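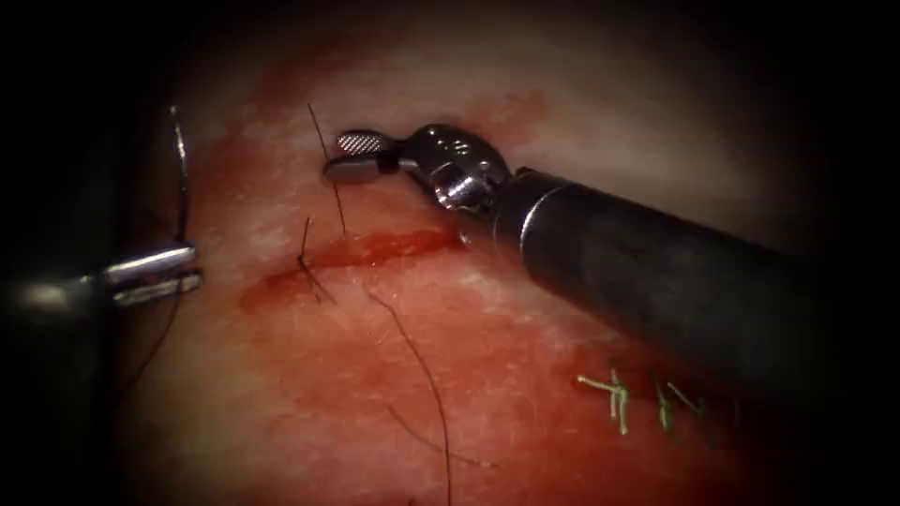

Chapter 7
Showing the Arms What to Do

By now you will have spent enough evenings with the earlier chapters to know how a pair of surgical arms is built and how each wrist bends, and you may well be wondering when we shall get to the sewing. We get to it now, and I am very glad to have you along, for this is the chapter I most looked forward to writing!

When a surgeon sits at the console and puts in a row of stitches, the arms follow the hands, and every small movement can be written down as it goes. Do this often enough and you have a collection of showings (most books say "demonstrations", and so shall we from here on) from which a machine may learn. The Hedell set, which we shall use throughout, holds 573 of them, and 133 were made by people quite new to the console.

We use cookies to remember your place in the book. Accept | Manage settings
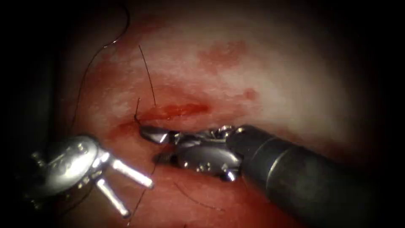 Stitching is a hard thing to show well. Thread bends as it pleases, tissue gives when it is pressed, and two people with the same training will often tie the same knot by quite different routes. A learner that simply takes the middle path between them may end up somewhere neither of them would have gone, and we shall spend a good part of section 7.2 on that very trouble.

Before reading on, please look back at the notes on wrist joints in Chapter 4, and keep a pencil handy. Section 7.1 begins with the console itself, and with what the hands can and cannot feel through it.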